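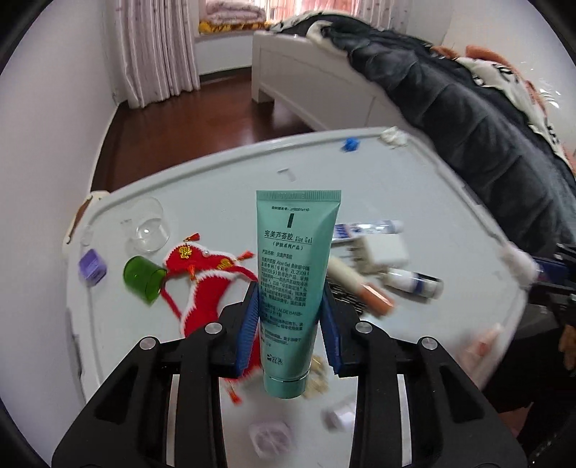 Grivurmont review: grasp labelling for people who hate labelling

I've been putting this one off, partly because I got into a small argument with Eskil Forsberg over whether labelling software deserves a review at all. He thinks you pick whatever exports the right format and get on with your life. I've now spent 14 evenings inside Grivurmont, and I have opinions!

What it does is simple enough. You feed it recordings from a hand-held gripper, it cuts them into single grasps, guesses what was picked up and how, and lets you fix the guesses before you train anything. I used to do all of that with Piltotby and a spreadsheet (don't laugh, Rhys Doolan still does).

What I liked

The splitting is very good. It watches the gap between the jaws and starts a new clip when the fingers close on something, and out of my first 20 recordings it only put the cut in the wrong place on 3. Dragging the cut to where it should be takes a second or so, and it remembers how much lead-in you like.

It also copes nicely with a messy table. The tube of aloe gel was my test piece, held upright between the blue pads with a toothpaste tube, a plug adapter, a plastic cup on its side and a red knitted ornament all in view behind it. Grivurmont put its mask round the green tube and left the toothpaste alone, where Piltotby used to merge anything vaguely tube-shaped into one big blob. The pads stayed out of the mask too, which I really didn't expect.

Then there's text reading, which you have to switch on in the settings (second tab, right at the bottom, why?). It got "Aloe Gel" and the big Chinese name, 完美芦荟胶, and offered both as labels. The small print on the tube came back as soup, but I wasn't going to train on the ingredients anyway.

What I didn't

Clear plastic. Oh dear. The mask on a see-through cup wobbles from one still to the next as if it's changing its mind, and you end up drawing it by hand. Theda Haberkorn tells me the trick is to turn smoothing up to 2 and leave it there, and that did help a bit.

The dark round border you get with a very wide lens confuses it as well. Until I set a circular crop, it kept offering me the black corners as an object. There's a preset for this now, added in the July update, but it isn't on by default.

Export is slow, and there's no queue. You start one, you wait, you start the next. I've got through a lot of tea.

Should you get it?

If you've only a handful of clips, stick with Uvis, it's lighter and opens in no time. For anything bigger I'd go with Grivurmont, and I've already moved my old projects over. The import lost my colour tags, so write those down first.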